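Clullthorpe find their feet after a winter of upheaval

At Christmas, Clullthorpe were next to bottom and had gone seven weeks without a win. They went into April safe, with matches to spare, and the change began with the defence.

Petrauskas arrived in December, when the club had two fit centre-halves and neither had played much at this level. He dropped the back line ten yards deeper, moved Onia from the wing to left-back and told the full-backs to stay at home unless the ball was in the far corner. It was dull to watch at first. The draw at Allari finished without a shot on target from either side, and the travelling fans let the players know what they thought of it.

The results came all the same. Clullthorpe let in 3 goals in their next six games, and Onia, who had never played in defence before, missed none of them.
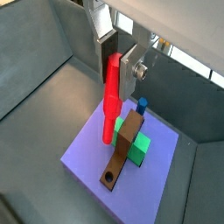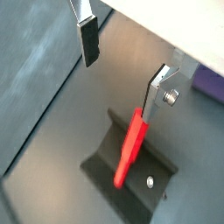
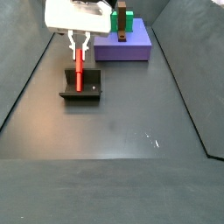 Crowds on the way back

The gate for the autumn cup tie was 887, a poor figure for a ground with a covered stand on both sides. The return match with Allari in March drew 1628, the best of the season, and kick-off was put back ten minutes while the queue at the turnstiles cleared.

Clullthorpe won it 2-0. Onia scored the first from a corner and Petrauskas took him off near the end to a standing ovation.

The manager's contract runs out in the summer and talks have yet to start. The club also needs a new goalkeeper, with the current one due back at his parent side in May.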